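Relatório de andamento ao Fundo Greltotura
Projeto: Canto do Café, Centro Comunitário Kowalchuk
9 de março de 2024

Prezadas amigas e prezados amigos do Fundo,

É com muita alegria que voltamos a escrever, desta vez com notícias bem mais saborosas do que as do relatório anterior, que (vocês hão de lembrar) tratava quase todo de encanamento e de uma tomada que teimava em desarmar. Passada essa fase, o Canto do Café está de pé, com bancada, pia, armário e máquina, e já tem gente perguntando na portaria a que horas sai a próxima rodada.

Começamos pelo espaço. A sala ao lado da biblioteca, que servia de depósito de cadeiras, foi esvaziada e pintada ainda em dezembro. Optamos por um tampo branco para a mesa da máquina, escolha que rendeu uma boa discussão entre nós, pois metade da equipe jurava que ele viveria manchado. Mancha, sim, mas também se limpa num instante, e a claridade que deu ao ambiente compensa o pano a mais. A loja Zudemier nos entregou o tampo com um pequeno lascado num canto e trocou sem custo, atraso de uma semana que já absorvemos no cronograma.

A máquina foi a compra mais demorada. Pedimos orçamento a várias casas e ficamos com a proposta da Gusier, que incluía instalação e uma manhã de treinamento. É um equipamento vistoso, com aquele cilindro preto e alto em cima e o recipiente de vidro canelado embaixo, e confessamos que a aparência pesou um pouco na decisão! Os frequentadores gostam de chegar perto e olhar o café escuro no fundo do vidro, e a conversa costuma começar por aí.

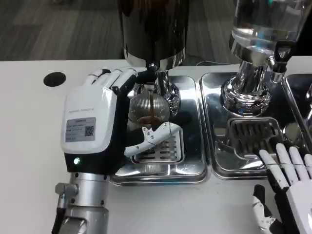

USO E MANUTENÇÃO

Desde a abertura recebemos 112 pessoas nas oficinas de preparo de café, número que nos deixou bastante contentes, considerando que a meta combinada com vocês para este período era de 100. As turmas são pequenas, porque em volta da mesa não cabe muita gente com conforto, e quem vem uma vez costuma trazer um vizinho na seguinte.

Quanto à limpeza, montamos uma rotina simples, colada na porta do armário. Ao fim de cada oficina, esvazia-se o recipiente de vidro, lava-se a grade de inox e a bandeja rasa que fica por baixo dela, e passa-se um pano macio nas partes cromadas, que guardam marca de dedo como ninguém. As ranhuras do vidro pedem uma escovinha, que compramos à parte e lançamos em material de consumo.

O QUE AINDA FALTA

Faltam as prateleiras para as xícaras e uma segunda lixeira para a borra, que queremos passar a mandar para a horta. Gastamos até aqui menos do que o previsto em mobiliário e um pouco mais em café em grão, e pedimos autorização para remanejar a diferença entre as duas rubricas. Há também 37 inscritos em lista de espera, e gostaríamos de abrir um horário à noite para atendê-los, com oficinas mais curtas, de 30 minutos.

As notas fiscais seguem em anexo, na ordem da planilha. Fica o convite para uma visita, com café passado na hora e bolo de fubá.

Um abraço agradecido,
Coordenação do Canto do Café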